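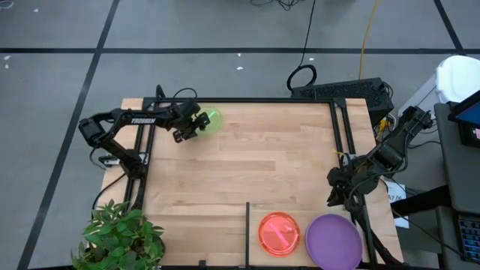 Tatsuya Tsuji
Home and kitchen blogger, Mudthorpe

5 min read

I have been using coloured plates for most of my meals since the spring, and a few people have asked whether I still like them. I do, mostly. I also said I would write something about the wooden table, so I will do both in the same post.

The plates came from two places. The solid ones are from Fotier, the homeware shop near the station in Mudthorpe, and I bought them in the sale there. The see-through ones came later, from a man clearing out his mother's kitchen. He wanted them gone that evening and I was the only one who answered. They were wrapped in newspaper in a box that said Hoshino on the side, but that was just the box.

I didn't plan for the two lots to go together. The solid plates are purple, pink and a pale teal. The see-through ones are lime green, orange and red, and I call them dishes to keep them apart in my head. The pink is a strong one, nearer magenta. I wouldn't have picked it if there had been more choice in the sale, but it has ended up being the plate I reach for most.

Before this I had white plates, and I had nothing against them. They chipped one by one until there weren't enough for guests, and when I went to replace them the shop had changed the range. The new white was creamier than the old white. Next to each other they looked dirty. With colours you don't have that problem, as nothing is meant to match anyway.

The table is light wood, made of narrow strips joined side by side, and the strips are not all the same. Most are a pale tan and there are darker ones with more orange in them. When I first had plain white plates on it I never looked at the wood at all. With the purple and the green on it I notice it a good deal more. The lime dish is the best of them for this. Put it down on its own and the green looks fresh and quite cheerful against the tan, even late in the day when the light is poor.

The orange is the weakest of the lot on this table, to my eye, being too close to the darker strips. I tend to use it on the grey worktop in the kitchen instead, for onion skins and so on.

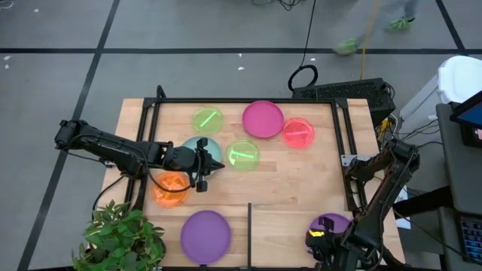 Laying everything out at once is something I do when I am deciding what to keep in the cupboard and what to move to the high shelf. I find it hard to judge plates in a stack. You see the top one and the edges of the rest, and you forget how large they are. Spread out, it is obvious straight away which ones get in each other's way.

My first try at sorting was by colour, with all the warm ones together. It looked good for an afternoon. The trouble is that the solid plates and the see-through dishes don't sit well inside each other, so the stack leaned and I had to hold it with one hand while I shut the cupboard door. After that I sorted by type. Solid plates go on the left, see-through dishes on the right. It is less pretty when you open the door but nothing slides.

The purple ones go at the bottom of their pile. Then teal, then pink on top. This is only the order I use them in. I had the teal on top through the summer and found I was lifting it off every morning to get at the pink one, so I swapped them.

The shelf they live on is 67 centimetres wide, and that is enough for both piles and the jug. I measured it before I bought a wire rack from Fliritz, then found the rack stood too tall for the shelf above. I had not thought to measure upwards. It is now in the shed holding seed trays and does that job well.

I should say something about what I use them for, as this is what my sister wanted to know. The solid plates are for meals. The see-through dishes I use for bits: sliced cucumber, lemon wedges, biscuits, the ends of things. When I am cooking something with a lot of chopping I put each vegetable in its own dish and line them up. It takes more washing up than a single board would, but I am a slow cook and I get flustered if everything is in one heap. I try to put green things in the green dishes when I remember. My nephew does it without being told and gets annoyed with me if the carrots go anywhere except the orange.

Tomatoes in the red dish are a mistake. You can hardly see how many you have left.

Washing up is no different from any other plates except that the see-through ones show every water mark. I used to leave them to drain and they dried with spots all over. Now I dry them by hand with a cotton cloth as soon as they are rinsed. The solid ones I leave in the rack and forget about until the evening.
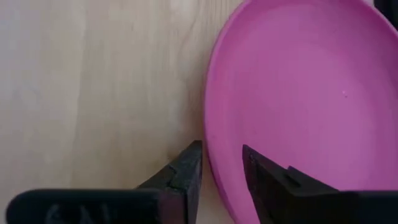
Pink also shows less than I expected. Beetroot hardly registers on it, where on the old white plates it looked like an accident. Crumbs and pepper show up, though, and so do tea leaves, so I give it a wipe before I put food on it. I like that it has a proper raised rim. Peas stay where they are put, and so does gravy if you are not too generous with it. One of my old plates was almost flat and I could not carry soup-ish things on it from the stove to the table without losing a little on the way.

Back to the table for a moment. I oil it twice a year, once in October and once when the clocks go forward. I clear it, wipe it over with a damp cloth, let it dry overnight and then rub the oil in along the strips with an old T-shirt. I leave it for 3 hours and take off whatever hasn't soaked in. The first year I was impatient and put a pile of plates back on it after lunch. They left rings, faint ones, and it took two more coats before I stopped noticing them.

I don't use a tablecloth. I tried mats for a while, cork ones, and they were fine but with coloured plates it all got too busy. Hot pans go on a trivet and everything else goes straight on the wood.

If I were buying again I would get another teal plate, as it goes with all the others and it is the one visitors choose. I went back to Fotier to ask and they had only purple left. I came close to buying one, but the bottom of the pile is quite purple enough already.

Next time I will write about the plant by the table, which has put out new leaves since I moved it and probably needs a bigger pot.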